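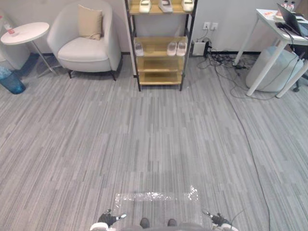

My grandmother taught me to fold dumplings by putting her hands over mine and moving them, and for years I took that to be the only honest way to teach anybody anything. So I came to robot teaching with a prejudice. I wanted the person in the room with a palm on the machine, pushing the arm where it ought to go. Sitting off to one side with a controller seemed to me a bit like teaching someone to swim over the telephone.

I've softened since then, and I blame shoes. Putting a slipper on a shelf sounds like the dullest job you could give a machine (my friends certainly tell me so), but try it slowly sometime and pay attention to yourself. You come in over the edge, you turn your wrist a little before you need to, and you let go a moment later than you think you do. None of that makes it into written instructions. It has to be shown, and the question I keep arguing over with Sigrun Solberg, who is more patient than I am, is who should do the showing and from where.
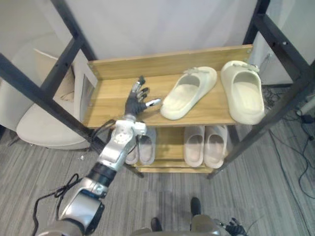

Last changed: 08/09/2024

Sigrun is for remote control, and her best argument is that the teacher should have to live with the robot's limits. When I push an arm along with my own hand, I'm cheating all the time without knowing it. I feel the rack through the metal, I lean in to look around a corner, and the robot gets none of that, only the path I took. Drive it from a distance, looking through its own cameras, and you find out very quickly what it can and can't see. You get humble, too! My first hour was dreadful, and I am supposed to be good with my hands. 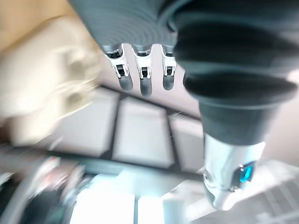 Fingers, wrist and forearm, seen from close by.

Where I still part ways with her is on numbers. Bogdan Gajewski likes to say he would take 2,000 quick demonstrations over 800 careful ones, and Sigrun more or less agrees with him. I don't. A tired operator teaches tiredness, little hesitations and all, and the robot has no way of knowing which parts you were proud of. I'd gladly give up a good many of the 2,000 for 19 by someone rested who cares where the toe of the slipper points.

So let people teach from a distance, by all means, but let them start with a hand on the arm for an afternoon, and let them stop when they've had enough. My grandmother always put the kettle on before the last tray, and I'd like to see that written into the schedule.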